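Week 4: Comparing hand-held grippers
Module notes, Robel Araya

Today is my favourite session of the module, so come ready to get your hands on things! We have two sets of fingers to compare, the Ondus soft pair and the Vallov hard pair, and you will try both on the same tasks before you read any of the data sheets.

What to look at first

Grip. Soft fingers wrap round a part and forgive a poor approach. Hard fingers want you lined up properly, but they tell you far more about where the part is.

Opening. Write down the widest opening you can use in practice – the figure in the manual is nearly always kinder than the one you get.

Tracking. Bogdan Jabłońska's notes from October cover marker size and lighting, and they are well worth ten minutes of your time.

The task

Pick, turn, place, let go. Do 100 tries with each set and log every one, including the silly ones. Last year's best group managed 312 in an afternoon, which was wonderful to watch.

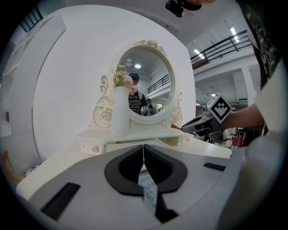 Reflections are the part of tracking I most enjoy teaching, as they catch out even careful groups. A marker seen in glass comes back mirror-reversed, and your software may throw it out or, worse, get muddled. With a dresser mirror facing you, there is a gripper marker in the glass as well as the white marker cube on the gripper to the right, so decide early which ones your tracker should trust.

Before next week, read section 19 of the Krawczyk handout and bring one question about finger shape.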